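Chapter 9
Seeing from the Wrist: Perception Close to the Gripper
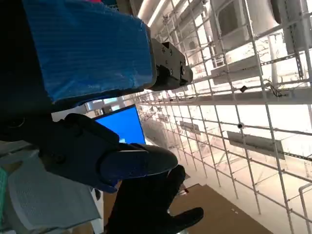 Figure 9.1 View from a wrist camera with the two fingers of the gripper open. A white metal grid fills the right half of the view, and parts of it are washed out by the light.

In this chapter you will learn to
mask the parts of the robot that its own camera sees
set exposure for the region that matters
handle thin, repeated structure in a planner
decide when the software should refuse to move

9.1 The problem

Chapter 8 used a camera fixed to the ceiling. It had a steady view of the work area, and the robot took up a small part of it. Moving the camera to the wrist changes almost every assumption we made there. The camera now travels with the arm. The fingers are always close by. Bright and dark areas trade places whenever the wrist turns.

Figure 9.1 has several of these difficulties at once. The fingers are dark and near the lens. The rods behind them are thin, white, and much alike, and against the pale background some of their edges are close to gone. A laptop screen is partly hidden behind one finger. A person looking at this view sorts out near from far without effort. A program has only pixel values and whatever we tell it about the robot.

We will build the software in four stages: masking, exposure, structure, and planning. The code for all four is in the Tidel package that you installed in Chapter 2. If you skipped that chapter, go back and run the install check before you continue.

9.2 What the robot already knows

Start with what does not need to be detected. The controller knows the angle of each joint, including the finger joints, and we have a model of each part. From these we can work out which pixels the fingers should cover and remove them before any other stage runs. This is called self-masking.

Self-masking sounds like a small step. In practice it is where many first attempts fail. When Asabe Tijani set up the test cell at Flustthorpe, the mask was drawn from the commanded finger position instead of the measured one. The fingers lagged the command by a short time, and during that time a sliver of fingertip was left outside the mask. The planner took the sliver for an obstacle and stopped the arm. The log from the first day held 1347 stops, and nearly all of them had this cause.

The fix took one line. The mask function was given the measured joint angles, matched to the time stamp of the image. We also grow the mask by 15 pixels on every side to allow for small errors in the camera calibration. Section 9.4 shows how to choose this margin for your own arm.

9.3 Light

Automatic exposure works on the whole image unless told otherwise. With dark fingers in the foreground, the camera tends to brighten everything, and pale objects further back lose their edges. A white rod against a white wall may then disappear from the data completely. Once a pixel is saturated, no later stage can recover it.

Two changes help. First, leave the masked pixels out of the exposure calculation. Second, weight the remaining pixels by where the arm is going next. If the planned motion is to the right, the right side of the image should set the exposure. Both settings are in the camera section of the Tidel configuration file.

9.4 Thin and repeated parts

A grid is hard for matching software because one cell looks like the next. The Mohammadi matcher, introduced in Chapter 6, can lock on to the cell beside the correct one and report a high score. The score measures how well the patterns agree. It says nothing about whether the match is in the right cell.

Eglė Stankevičius ran the matcher on 3241 images from the Kurnside set, first with no motion estimate and then with one taken from the joint angles. The wrong-cell matches in the first run fell into a clear pattern, with errors close to a whole number of cell widths. We use that pattern as a test. If two position estimates differ by nearly one cell width, the software discards the match and asks for another view.

Objects attached to a grid can serve as landmarks, provided that they are fixed. Panels and small devices break up the repetition. Hanging cables should not be used, as they can move between one view and the next.

9.5 Before you go on

Open the first exercise folder and run the viewer with masking turned off. Move the wrist slowly through its full range and note where the planner reports an obstacle. Turn masking on and repeat the same motion. Keep both logs. You will need them in Section 9.6, where we write the mask function from the beginning.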